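Unplanned Gripper Release During Slot Insertion: Fault Report
Automation Project II, Final Report
Submitted 2019-05-04
Zemcombe Technical College, Applied Robotics Lab

1. Summary

The Astach cell is a student-built test station in which a robot arm carries plastic carriers to a row of slot fixtures and pushes each carrier into its holder. In February the gripper opened by itself during an insertion run. The carrier fell, hit the bench and cracked at the base. No one was inside the marked area. The cell was locked out the same afternoon and stayed out of service for two weeks. This report covers the fault, the tests done to find its cause and the changes made.

2. Equipment

The gripper is a two-finger parallel type driven by one motor through a pair of links on each side. Finger position is read by an encoder on the motor shaft. Power and encoder signals share one cable bundle that passes between the side plate and the main body. The links and plates are held by hex-socket screws, which have to be checked by hand because the controller has no way to sense a loose one.
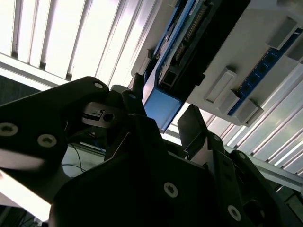 Clunosar Student Engineering Reports, Vol. 6, No. 2

The gap between plate and body is narrow, and the wires in it form loops. Our build notes call for enough slack to cover full wrist rotation, but they give no upper limit on loop size. The team that assembled the gripper left more slack than needed. When the wrist turned past its usual range, a loop could move into the path of the inner link.

Motion commands come from the Ayaaba controller, which was already in the lab. Its default response to a lost encoder signal is to drive the gripper to its home position. Home was set to fully open. We did not change this setting during commissioning, and the hazard review did not list it.

3. The fault

The run was planned for 300 insertions. The gripper opened on insertion 98, with the carrier above the bench and not yet in the holder. The log shows the encoder signal missing for 200 milliseconds, then a home command, then normal readings. The controller raised a warning but did not stop the arm. The arm continued to the holder and completed its push with nothing in the fingers.

Two separate failures are therefore recorded:
(a) loss of the encoder signal;
(b) a response to that loss that released the load and let the motion go on.

We treat (b) as the more serious. Signal loss is expected in any wired system at some point. Dropping a part on signal loss is a design error.

4. Tests

The arm was moved by hand through its wrist range with motor power off and a meter across the encoder line. The line opened at one position only, near the limit of travel. The cover was then removed. One conductor had damaged insulation and several broken strands next to the inner link.

Screw torque was checked on both finger assemblies. All screws were within the build limits, so loose hardware was ruled out. A worn holder was also considered. A tight holder raises the push force and could in theory strain the fingers, but the release came before contact, so this was set aside. 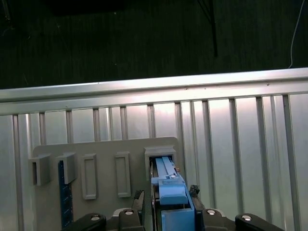

page 14

Insertion is the step where alignment matters most. The prongs of the carrier have to enter the opening square to the board, and any slip in the fingers shows up as tilt. For the repeat tests we logged motor current through the whole push – the earlier program logged it only at the end of the stroke.

5. Changes

The damaged wire was replaced and the bundle was tied down so that no loop can reach the link. Wrist rotation is now limited in software. The home setting was changed from open to hold, and a lost encoder signal now stops the arm and needs a manual reset. The marked area around the cell was made larger on the bench side.

6. Results

After the changes the cell ran 2,000 insertions over several sessions with no unplanned release. We also pulled the encoder plug on purpose at different points in the cycle. The arm stopped and the fingers stayed closed each time.

7. Limits and further work

The tests used one carrier type. Behavior on full power loss was not tested – the fingers are not self-locking, and a heavier part might slip. A spring-closed gripper would address this but was outside the budget. The hazard review form should be revised to include default controller responses.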